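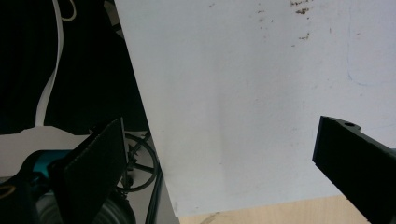
Meeting room and file store checks before an awards judging day

4 min read

I run this list the afternoon before our panel comes in to score entries for the Starum legal awards. We've got 74 entries this year and the judges will be in one room for 2 days, so I'm fussy! My comments are under each item.

1. Fire exits clear, both ends of the corridor
Pass. The Felley end had a trolley of archive boxes in front of it in October, so I always walk that way first.

2. Extinguishers in date
Pass. Tags read, pins in.

3. Trailing leads taped or moved
Fail, then fixed. Two laptop chargers ran straight across the doorway - I've put them under the table and asked for a longer extension.

4. Entry bundles locked away
Pass. All in the Wada cabinet and the key signed out to me. Please don't leave the confidential client sheets on the side overnight (yes, even the dull ones).

5. Conflict forms signed
Part done. Three judges still to send theirs back. Nobody gets a bundle until I have the form in my hand.

6. Chairs and tables sound
One chair wobbles. I've turned it to face the wall with a note on it, and Witon are collecting it with the old printer.

7. Shredding bin
Nearly full. Collection booked, job number 678.

8. First aid box
Plasters low, everything else fine. I've put in an order.

Checked Jan 18, 2020. I'll go over items 5 and 8 again in the morning before the coffee arrives.

597 views
2 comments
Share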